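Clindham Home & Workshop Forum
Surfaces, Worktops and Benches
Thread: Dark marble-pattern top for a small bench – glare and pale walls

Page 1 of 1

tanglefoot_ed
Member

I am replacing the top on a bench in an alcove. The opening is 1,250 mm wide, the bench is 525 mm deep and it is used for paper trimming, card mounts and small glue jobs. The present top is plain white melamine and it has had its day.

Two candidates. First, Rerkitz in a mid grey, matt. Second, the Trovus dark brown marble pattern, which a supplier near me has as an offcut for a good deal less. The sides and back of the alcove are painted a very pale lilac and I would like to leave them that way.

Questions are as follows. Does a dark veined pattern make it harder to find small items? Does it throw glare under a strip light? And does anyone regret the choice?

gristmill
Senior member

Regret, yes. I had a veined brown top in a utility room for two years. Crumbs vanish and anything tan vanishes with them. Dropped screws took on the colour of whatever was next to them. For a bench where you cut and glue I would have the plain grey and not think about it again.

Also check the depth. 525 is shallow if you want a cutting mat and a ruler overhanging it.

Parsley Row
Member

I disagree with gristmill on the main point. It depends what you are putting down. If the work is white card, a dark top is far easier on the eye than white melamine. You can see the edge of the sheet at once. On a white top you are hunting for a shadow line.

Screws are a fair objection but the original post says paper and card.

gristmill
Senior member

It also says glue jobs. Dried PVA on dark brown shows every smear.

Parsley Row
Member

And on grey you don't see it until the next sheet sticks to it. I would rather see it.

ohm_and_away
Member

On glare: the colour matters less than the finish. A gloss dark top acts as a mirror for the tube above it. A matt or satin one doesn't to the same degree. Ask the supplier which of the two the offcut is. Trovus do both, as far as I know, and the sample chips look alike in the shop.

Move the light forward over the front edge if you can. With the fitting at the back of an alcove the reflection comes straight at you when you sit down. My own fitting hangs 180 mm in from the front edge and I no longer notice it.

tanglefoot_ed
Member

Thanks all. The offcut is satin according to the label. The light is at the back at present and could be moved.

Depth is fixed by the alcove, so the ruler will have to cope.

gristmill
Senior member

Then my advice stands as before. Grey.

lowther_bench
Senior member

I have the same pattern on a bench with pale walls round it, so I can answer some of this from use.

Finish. Satin, wipes down with a damp cloth. Solvent cleaners leave a bloom on it that takes several wipes to shift. Don't use them.

Visibility. The ground is dark brown with white and tan veins running through it. I agree with Parsley Row about card. A white piece reads clearly over most of the surface and the only weak spots are where it lies along one of the thicker white veins. Saturated colours are fine. Clear plastic and brown kraft paper are poor, and I keep a sheet of grey board for those.

Walls. Leave them pale. I tried a darker grey on a test panel at one side and lost so much light that I painted it back the same evening. The lavender-white sends enough back on to the top to soften the shadows at the rear, and a plain back wall makes it much easier to judge whether a card edge is straight when it is held up.
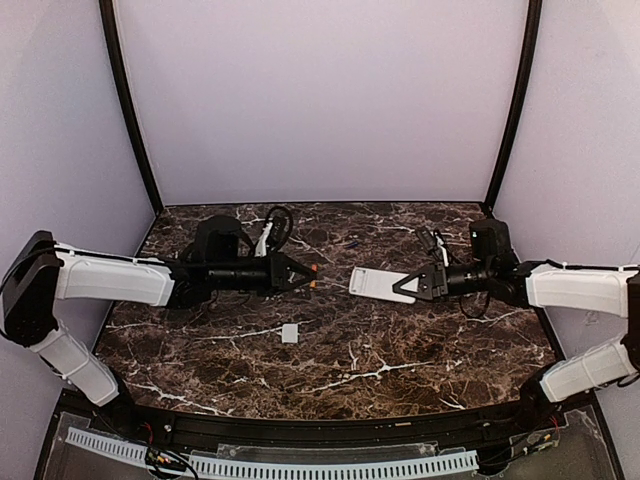
The white block and the thin blue piece are both small and neither takes any finding against the brown. A tan block would be another matter, and there gristmill has a point.

Front edge. I have a black curved strip along the front and would fit one again. Small cylindrical things roll, and the edge of a patterned board is the first part to chip. Keep the screw heads flush. One proud head will catch a sleeve every time.

Fixing. If it is an offcut, seal the cut ends before it goes in. The core swells if glue water gets to it and there is no cure after that.

Parsley Row
Member

Useful, thank you. Is the strip fixed to the top or to the frame below it?

lowther_bench
Senior member

To the frame. If you screw into the edge of the board you split the core sooner or later.

gristmill
Senior member

I will concede white card. I don't concede kraft, tan or anything brass, and I suspect most people's benches end up with all three on them by September whatever they were bought for.

On the edging, Rashti sell a curved section in black in long lengths. It cuts with a fine hacksaw. Mine went on with countersunk screws and has stayed put.

ohm_and_away
Member

Countersunk with a cup washer or without? I found the bare heads pulled through on the softer sections.

gristmill
Senior member

Without. Mine is the rigid one.

tanglefoot_ed
Member

That settles it for me. I will take the Trovus offcut, leave the lilac alone, bring the light forward and keep a piece of grey board for the awkward materials. The supplier wants 189 for the top including the cut to size, and the grey would have been well over that.

One last query. Is iron-on edging good enough for sealing the ends, or should I be using varnish?

lowther_bench
Senior member

Varnish first, two thin coats, let it harden fully, then a contact-glued strip over it. Iron-on by itself lifts at the corners.

Parsley Row
Member

Iron-on has held here, but the ends are against the wall and get no wear. In an alcove yours will be the same. I would still varnish underneath.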